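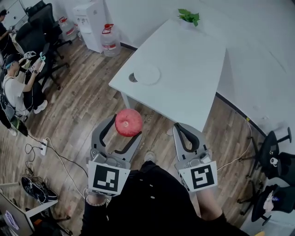 Garra de mão de dois dedos: a abertura lida "salta" quando fecho em cima do objeto

Comunidade Bakine > Garras e efetuadores > Manutenção

Ondix
abril de 2024

Oi, pessoal! Uso uma garra de mão de dois dedos, com um cartão de marcador em cada dedo, e a abertura é calculada pela distância entre os dois cartões. Funcionou bem desde outubro, só que agora, quando vou fechando em cima de uma coisa redonda e mole, o valor pula uns milímetros e depois volta. Com a garra vazia não acontece quase nunca. Já limpei a lente, refiz a calibração 3 vezes e troquei o cabo. A borracha de dentro também está meio cansada, mas não sei se tem a ver. Alguém já passou por isso? Não queria desmontar tudo à toa, os parafusinhos da base são um horror de pequenos.

Kerkgate

Aqui era cartão frouxo. Com a garra vazia não tem esforço nenhum, aí você aperta o objeto, o dedo flexiona um pouco e o cartão inclina junto. Segura a base de um dedo, empurra o cartão de leve com a unha e olha o valor na tela: se mexer, achou. Eu tirei os cartões, passei álcool no encaixe, deixei secar e colei de novo com fita dupla face fina (a de espuma não serve, ela cede!). Depois reapertei os 2 parafusos da base de cada dedo, sem força demais, e recalibrei com a garra toda aberta e toda fechada. Na borracha eu só mexeria se estiver descolando da ponta. A minha já passou de 200 fechamentos num dia só e continua lá, feia mas firme.

Modise

pode ser reflexo no cartão tb, imprime em papel fosco. no meu resolveu, mas eu tinha plastificado os 4 que imprimi, então né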